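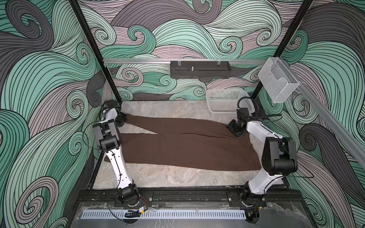
Legetisch

Der Legetisch (auch Falttisch oder Wäschelegetisch, in Wäschereien meist kurz Lege) ist eine ebene Arbeitsfläche, auf der gewaschene und getrocknete Textilien ausgebreitet, glattgestrichen und zusammengelegt werden. In Privathaushalten übernimmt diese Aufgabe häufig ein Esstisch, das Bett oder die Abdeckung der Waschmaschine. Der Ausdruck Falttisch ist mehrdeutig, da er auch zusammenklappbare Tische bezeichnet.

Aufbau und Maße

Ein Legetisch besteht aus einer Platte und einem Untergestell oder wandseitigen Trägern. Die Platte muss so breit sein, dass eine lange Hose quer darauf Platz findet, ohne dass Bund oder Saum über die Kante hängen. Bei der Tiefe kommt es auf die Armlänge an: Flächen, deren hinterer Rand nur mit gestrecktem Arm zu erreichen ist, werden dort in der Regel als Ablage genutzt. Steht der Tisch an einer Wand, kommen oft Schienen oder Hängekörbe hinzu, die Socken, Wäscheklammern und andere Kleinteile aufnehmen.

Die Höhe liegt meist etwas über der eines Esstischs, damit im Stehen mit geradem Rücken gearbeitet werden kann. Verstellbare Gestelle sind in gewerblichen Betrieben üblich, im Haushalt selten. Der Tischler Weidong Jia, der in Rovamcombe Einbauten für Waschküchen fertigte, lieferte seine Tische grundsätzlich mit einer Platte von 100 cm Tiefe und 8 cm Wandabstand. Der Spalt sollte Raum für Leitungen lassen, wurde von Kunden aber vor allem als Ort bemängelt, an dem einzelne Socken verschwanden.

Oberfläche

Verwendet werden glatte, geschlossene Flächen, an denen keine Fäden hängen bleiben. Verbreitet sind beschichtete Platten, Naturstein und Folien. Helle, marmorierte Dekore lassen Fussel weniger auffallen als einfarbig dunkle Flächen, erschweren aber das Auffinden kleiner heller Teile. Sehr glatte Platten haben den Nachteil, dass leichte Stoffe beim Umschlagen verrutschen. Manche Haushalte legen deshalb ein Baumwolltuch unter. 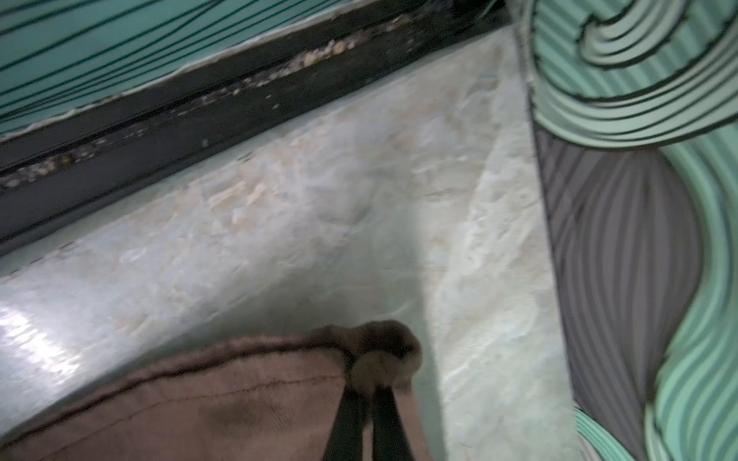

Am Rand der Platte und in Fugen sammeln sich Fussel, Krümel und Staub. Abgesetzte Kanten oder Nuten werden mit einer schmalen Bürste ausgekehrt, die Fläche selbst mit einem feuchten Tuch abgewischt und vor dem Auflegen der Wäsche getrocknet. Raue Stellen im Randbereich sollten geglättet oder abgeklebt werden, weil Strickwaren dort leicht Zieher bekommen.

Arbeitsweise

Die Wäsche wird aus dem Korb entnommen, nach Art oder Besitzer sortiert und Stück für Stück ausgebreitet. Für die häufigsten Kleidungsstücke haben sich feste Abläufe herausgebildet.

Hosen werden flach auf den Tisch gelegt, Bund und Saum leicht auseinandergezogen und die Beine aufeinandergeschlagen. Anschließend wird der Saum zum Bund geführt und das Stück noch ein- oder zweimal gefaltet. Bei dunklen, matten Stoffen sind Knicke schlecht zu erkennen; hier wird die Naht mit der flachen Hand nachgestrichen.

Pullover und andere Strickwaren liegen mit der Vorderseite nach unten. Die Ärmel werden nach innen geschlagen, die Seiten zur Mitte gelegt und das untere Drittel nach oben umgeschlagen. Gerippte Bündchen ziehen sich beim Waschen zusammen und werden vorher nicht gedehnt – sie legen sich unter dem Gewicht des Stapels von selbst.

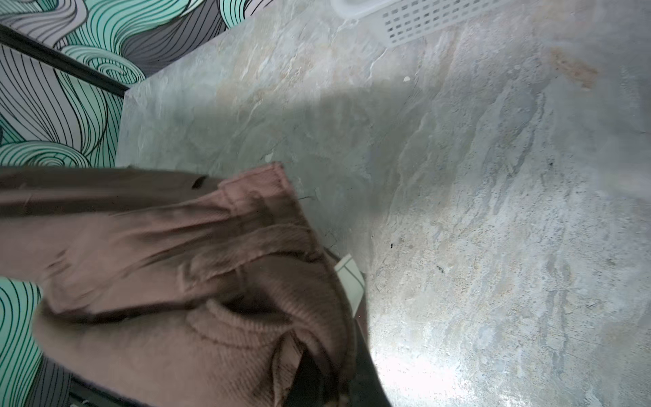
Marmorierte Arbeitsfläche mit weißem Lochkorb am hinteren Rand, vorn ein Strickteil in Altrosa.

Handtücher und Bettwäsche werden meist zu zweit oder über die Tischkante gefaltet. Spannbetttücher gelten als schwierig, da die Ecken zuerst ineinandergesteckt werden müssen.

Zubehör

Zum Legetisch gehört in der Regel mindestens ein Wäschekorb. Körbe aus gelochtem Kunststoff sind leicht und lassen Luft an die Wäsche, geflochtene Körbe können feine Gewebe aufrauen. Als Hilfsmittel dient gelegentlich ein Legebrett, um das Hemden auf gleiche Breite gefaltet werden. Der Hersteller Sollero führte ein solches Brett in zwei Breiten und gab die Belastbarkeit der Scharniere mit 3000 Faltungen an. Das Modell Zonov desselben Anbieters hatte eine gummierte Unterseite.

Gewerbliche Nutzung

In Wäschereien stehen Legetische hinter Trockner und Mangel. Stapel werden dort auf einheitliche Stückzahlen gebracht, bei Handtüchern oft auf 20. Waschsalons stellen ihren Kunden meist einfache Tische ohne Unterfächer zur Verfügung.

Verwandte Artikel
Bügeltisch
Legebrett
Mangel (Wäsche)
Waschküche
Wäschekorb
Wäscheständer

Diese Website verwendet Cookies, um Inhalte bereitzustellen und Zugriffe auszuwerten. Mit der weiteren Nutzung stimmen Sie dem zu. Einstellungen | Akzeptieren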